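Filed under: Notes from the Neighborhood, Home & Habits

Why I gave up on the perfect pantry

I spent most of December convinced that my kitchen would run itself if I could only find the right set of jars. You know the ones, square with the bamboo lids, all lined up like a choir. I bought 13 of them (on sale, but still) and poured everything I owned into them one Sunday night with the radio on. It looked wonderful! I stood there with a cup of tea and admired my lentils.

By the middle of the following week I had put powdered sugar in a white sauce.

So I did what I should have done first and called Ching-wen Yau, who ran the kitchen at the Trernlow supper club for years and has fed more people out of a smaller cupboard than anybody I know. She came over, opened every door, and laughed at me a little. Then she asked what I had cooked that week. I told her: rice and eggs, soup, rice and eggs again, a tray of roasted carrots, toast. She pointed out that I had used nine ingredients and was storing enough to open a shop.

Her way of doing it is pretty plain. Keep what you cook with every week at eye level, in whatever package it came in, clipped shut. Put the once-a-month things above that. Anything you can't remember buying goes on the counter, and you have to eat it or give it away before you go grocery shopping again. That last one is a killer. We ate a lot of barley. I found a tin of chestnuts that had moved house with me, twice, and they were fine in the soup — better than fine, really, my son asked for them again.

I kept four of the jars. Flour, oats, rice, coffee. The rest went to the swap shelf at Trilirer and were gone by the time I had walked around the block, so somebody else is having their jar phase now and I wish them well.

The part I didn't expect was the grocery bill. I'm not a budget person, I've tried the apps and I forget to open them, but I do keep receipts in a drawer and I went through them last night. We spent 57 dollars less in March than we did in February, and we ate the same kinds of dinners. All I can put it down to is that I can see what we have. I no longer come home with a third bottle of soy sauce.

A couple of you wrote in after the last issue asking about bugs in the flour. Tzu-hsuan Choi sent me a long and slightly alarming email on the subject, and the short version is to freeze a new bag for a few days before it goes on the shelf. I've started doing it. My freezer is now mostly flour and peas, and that's a problem for another month.

I'm doing the spice drawer next and I'm scared of it. There's a jar of something red in there with no label, and it smells like paprika on some days and dust on others. If you have a system for spices that has lasted longer than a season, hit reply and tell me.

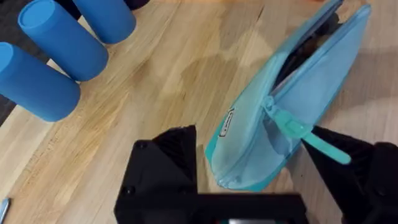

And if you're hanging on to extra jar lids, the swap shelf is short of them, any size, so drop them in the bin by the door next time you're passing.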